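Flosham Cell 2, Bin Picking Software
Notebook entry, 2nd November

Purpose of session: to determine why the Redetard planner rejects grasp candidates close to the bin walls, and to verify the revised cable margin before it is merged.

State at start. Perception service on the release branch. Planner on the branch "wall-margin". Bin model re-registered this morning against the rear corners. The previous registration had drifted far enough that the modeled left wall stood inside the real one, and any candidate near that wall was reported as a collision.

Run 1. Old margin, mixed objects, no changes to perception. The candidate generator returned 684 grasps over the session. Of these, 634 were discarded by the collision check before scoring. The log gives "link 5 / bin wall" as the reason in most cases, although replaying several of them in the viewer showed clear space between the link and the wall. The collision shape for the cable bundle is a single capsule attached to link 5, and it is reported under the name of the link. This should be corrected in the log format irrespective of today's outcome. Ticket opened.

Run 2. Cable capsule replaced by three shorter ones that follow the loop at the wrist. Margin reduced to 20 mm. The planner now accepts approaches with the wrist turned toward the right wall, which it had never proposed under the old model. Planning time rose slightly and remains within the limit set for the Montoya demonstration in December.

Perception notes. Shiny packaging continues to give poor depth. The segmentation mask is usually acceptable, but the points inside it are sparse, and the fitted surface normal swings between consecutive captures. The Druvine filter was tried with its default window and with the window doubled. The doubled window steadied the normal and also erased thin items lying near the floor crease. Default restored.

Worn paint on the sloping panel was twice returned as an object at low confidence. Raising the threshold removes these detections. The effect on small parts has not been checked.
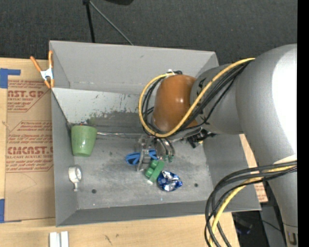 Why is the cable bundle included in the collision model at all?
The bundle moves with the wrist and can reach the bin edge before any rigid link does, so a plan checked against the links alone may still snag.

Open items:
Rename the cable shapes in the log output.
Repeat Run 2 with candidate seed 105, which gave the worst wall approaches last month.
Check the raised detection threshold against the small parts set.
Do not merge "wall-margin" until the repeat run has been reviewed.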